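Werkstattbuch Oberflächen und Ausbau, Standort Skitelmont
Eintrag März, vormittags
Gegenstand: Blaugraue Flächen für den Leseraum Tuduvthorpe, Beurteilung vor dem Einbau
Verteiler: Werkstatt, Ausbau, zur Kenntnis an S. Dixit

Anlass

Die Beurteilung der blaugrauen Flächen war nach der Zwischenbesprechung nachzuholen. Vereinbart ist mit dem Auftraggeber eine matte, ruhige Oberfläche ohne Zeichnung, die unter dem Oberlicht des Leseraums nicht spiegelt. Die Muster waren im Februar freigegeben worden, allerdings nur im kleinen Zuschnitt und nur bei Tageslicht. Wie sich der Ton auf einer großen Fläche verhält, ließ sich daran nicht beurteilen.

Verwendet wird durchgehend der Belag Nerasell in der blaugrauen Ausführung. Die Lagerung erfolgte im hinteren Raum, liegend, mit Zwischenlagen aus Seidenpapier. Die Raumtemperatur betrug am Morgen 17 Grad, was für die Beurteilung ausreicht, für das Verkleben jedoch am unteren Rand des zulässigen Bereichs liegt. Der Klebstoff (Amaral, lösemittelfrei) soll nach Werkstattanweisung nicht unter 17 Grad verarbeitet werden. Mit der Heizung ist daher vor Beginn der Klebearbeiten entsprechend umzugehen.

Farbton und Glanz

Der Ton entspricht bei frontaler Betrachtung dem freigegebenen Muster. Der Vergleich wurde mit dem Rückstellmuster aus der Schublade »Tuduvthorpe« vorgenommen, das an der linken Kante und danach in der Mitte angelegt wurde. Abweichungen zwischen den beiden Stellen waren mit bloßem Auge nicht festzustellen.

Die Oberfläche ist matt. Ein Glanzstreifen, wie er bei der früheren Lieferung für Skitelmont zu beanstanden war, tritt bei keinem der geprüften Blickwinkel auf. Zu beachten ist jedoch, dass die Fläche sehr stark auf die Beleuchtung reagiert. Steht etwas zwischen Lampe und Fläche, so erscheint der beschattete Bereich um mehrere Stufen dunkler und wirkt beinahe wie ein Fleck. Bei der ersten Durchsicht ist eine solche Stelle irrtümlich als Verfärbung notiert worden. Der Vermerk ist gestrichen. Künftig ist jede vermeintliche Verfärbung ein zweites Mal unter geändertem Licht anzusehen, bevor sie in das Protokoll aufgenommen wird.

Für den Leseraum bedeutet dies, dass die Lage der Leuchten vor dem Einbau noch einmal mit der Planung abzugleichen ist. Der vorliegende Plan zeigt eine Leuchtenreihe dicht vor der Längswand. Streiflicht von oben würde auf dieser Oberfläche jede Unebenheit hervorheben, auch solche, die bei diffusem Licht unauffällig bleiben. Frau Dixit wurde gebeten, den Abstand zu erfragen.

Faltenbildung

Festzuhalten ist eine feine, senkrecht verlaufende Falte rechts der Mitte. Sie beginnt oben, zieht in leichtem Bogen nach unten, wird dabei schwächer und etwas wellig und verliert sich, bevor sie die untere Kante erreicht. Abgesehen davon trägt die Fläche dort keine Markierung und kein Muster. Die untere Kante selbst verläuft gerade.

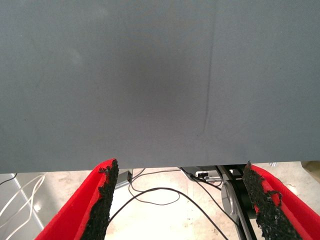

Mögliche Ursachen

Eine gesicherte Ursache kann zum jetzigen Zeitpunkt nicht angegeben werden. In Betracht kommen nach Auffassung der Werkstatt die folgenden Umstände, die getrennt zu prüfen sind.

Lagerung. Unter den Zwischenlagen kann sich ein umgeschlagenes Papier befunden haben. Der Bogen der Linie spräche eher für einen Abdruck als für eine Knickung, denn eine Knickung verliefe gewöhnlich gerade. Die Zwischenlagen der betreffenden Lieferung sind aufgehoben worden und liegen im Regal unter dem Fenster. Bitte nicht entsorgen.

Zug beim Auflegen. Wird der Belag von oben nach unten aufgelegt und dabei am oberen Rand ungleich gehalten, so entsteht eine Spannung, die sich nach unten abbaut. Das Auslaufen der Linie ließe sich damit erklären. Dagegen steht, dass nach Angabe der Werkstatt beim Auflegen keine Unregelmäßigkeit aufgefallen ist.

Untergrund. Ein Fehler im Träger, etwa ein Spachtelgrat, würde sich ebenfalls abzeichnen. Die Träger wurden vor dem Belegen abgezogen, ein schriftlicher Nachweis darüber fehlt allerdings im Buch. Dieser Mangel der eigenen Dokumentation ist abzustellen, das Formblatt wird um ein entsprechendes Feld ergänzt.

Bewertung

Die Falte ist schwach. Aus einem Abstand von 3 Metern – im Leseraum der übliche Betrachtungsabstand zur Längswand – dürfte sie bei diffusem Licht kaum auffallen. Bei Streiflicht ist anders zu urteilen. Eine Annahme ohne Nacharbeit wird daher nicht empfohlen, eine Ablehnung der Lieferung ebenfalls nicht. Die Stelle wird als »nacharbeitsfähig« geführt.

Es ist ausdrücklich davon abzusehen, die Linie mit der Hand auszustreichen. Hautfett hinterlässt auf matten Oberflächen dieser Art Spuren, die später im Gegenlicht sichtbar werden und sich nur mit Aufwand entfernen lassen. Auch das Abreiben mit einem feuchten Tuch hat an einem Reststück zu einer leichten Aufhellung geführt, die nach dem Trocknen bestehen blieb. Das Reststück ist beschriftet und in der Musterschublade abgelegt.

Vorgesehene Nacharbeit

Der Versuch wird zunächst an einem Reststück ausgeführt, in das eine vergleichbare Falte eingebracht worden ist. Erst nach dessen Beurteilung wird über das Vorgehen an der eigentlichen Fläche entschieden.

Das Reststück wird plan aufgelegt, mit Seidenpapier und einer glatten Platte abgedeckt und gleichmäßig beschwert. Die Liegezeit beträgt 20 Stunden, die Raumtemperatur ist währenddessen konstant zu halten. Danach wird das Stück abgedeckt und ohne Berührung der Oberfläche unter Streiflicht betrachtet, zuerst von links, dann von rechts. Ist die Linie noch erkennbar, wird der Vorgang einmal wiederholt. Eine Behandlung mit Wärme kommt nur nach Rücksprache in Frage, da Angaben zum Verhalten des Belags oberhalb der normalen Raumtemperatur bisher nicht vorliegen. Die Anfrage beim Lieferanten ist gestellt.

Handhabung bis auf Weiteres

Flächen dieser Ausführung sind an den Kanten zu führen. Das Abstellen auf der unteren Kante ist nur auf einer weichen Unterlage zulässig. Klebebänder dürfen auf der Sichtseite nicht verwendet werden, auch nicht kurzzeitig zur Kennzeichnung. Wer eine Stelle markieren möchte, notiert das Maß von der linken und von der oberen Kante und trägt es in dieses Buch ein.

Abgedeckt wird mit Seidenpapier. Die Noppenfolie aus dem Versandbestand hat auf einem älteren Muster ein Punktraster hinterlassen und bleibt für diesen Belag gesperrt – der Hinweis am Regal ist erneuert worden.

Offene Punkte

Leuchtenabstand Längswand Tuduvthorpe: Anfrage durch Frau Dixit, Antwort steht aus.
Verhalten des Belags bei Wärme: Antwort des Lieferanten abwarten.
Formblatt Trägervorbereitung: Feld »abgezogen am / durch« ergänzen.
Zwischenlagen der Lieferung auf umgeschlagene Stellen durchsehen, Befund hier nachtragen.
Reststück mit eingebrachter Falte: Liegezeit mit Beginn und Ende eintragen.

Nachtrag, 15 Uhr

Die Zwischenlagen sind durchgesehen. Ein Bogen weist einen Umschlag auf, dessen Länge fast 3 Handbreit beträgt. Ob er über der betreffenden Stelle gelegen hat, lässt sich nicht mehr feststellen, da die Reihenfolge beim Auspacken nicht festgehalten wurde. Der Bogen ist gekennzeichnet und dem Reststück beigelegt. Bei der nächsten Lieferung sind die Zwischenlagen beim Abnehmen fortlaufend mit Bleistift zu nummerieren.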